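The Long Goodbye to the Dinner Party

The invitation came in February, by text, and it said "supper, nothing fancy." I have been eating in other people's homes for long enough to know that nothing fancy can mean anything from soup to a duck. I wore the good sweater and brought a bottle of wine that cost more than I'd like my editor to know.

It was soup. Angelica Tolentino had made it in the one pot she owns, and she served it to six of us in her apartment in Lendau, where the rents are low and the radiators have opinions. We ate at a table built for two, with a piano bench pressed into service along one side. By nine o'clock we had settled the school budget, insulted a popular novel and finished the bread. I hadn't had such a good time in months, and I went home wondering why I'd stopped doing this myself.

My own excuse was the apartment. Everyone's is. The dinner party, as our parents practiced it, called for a dining room, a matched set of something and a spouse willing to fight about parking. Most of my friends have none of these, or have the spouse and keep him away from guests.

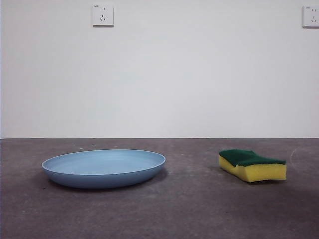
Tolentino thinks we have the order of things wrong. "People want to finish the house first and then have people over," she told me. "The house doesn't get finished." She moved in with 13 boxes and held her first supper that same week, before she'd found the forks. What a host needs, in her view, is a plate for each person and some way of cleaning it afterward, and she is relaxed about the plates. A light blue one and a kitchen sponge would strike her as a decent start on a household, and a bare white wall as something to look at when the talk gets slow. She has never lit a candle on purpose.

Kazuhiro Chiba comes at it from the other end. He grew up in Nagano, cooked in restaurants until his knees filed a complaint, and now teaches a night class in Bekus called Feeding Your Friends. I sat in on one expecting knife skills. He spent the first hour on the invitation. You name a day, he said, and you name an hour, and you do not write "sometime soon," a phrase he regards as a polite form of goodbye. The cooking took up the second hour and was mostly rice.

His students worry about dessert. They worry about the guest who won't eat onions and the one who won't leave. Chiba's answer to the first is fruit, to the second more rice, and to the third his coat, which he puts on.

I tried it on a Thursday. I invited four people, named an hour and burned the onions, so that took care of that guest. One friend sat on a cooler all evening and has since asked whether the cooler will be available next time. We ran out of glasses and drank the wine from mugs, including one from a dentist in Lomel that I have never visited.

They stayed until midnight. I put on my coat at eleven, as instructed, and somebody asked if I was cold.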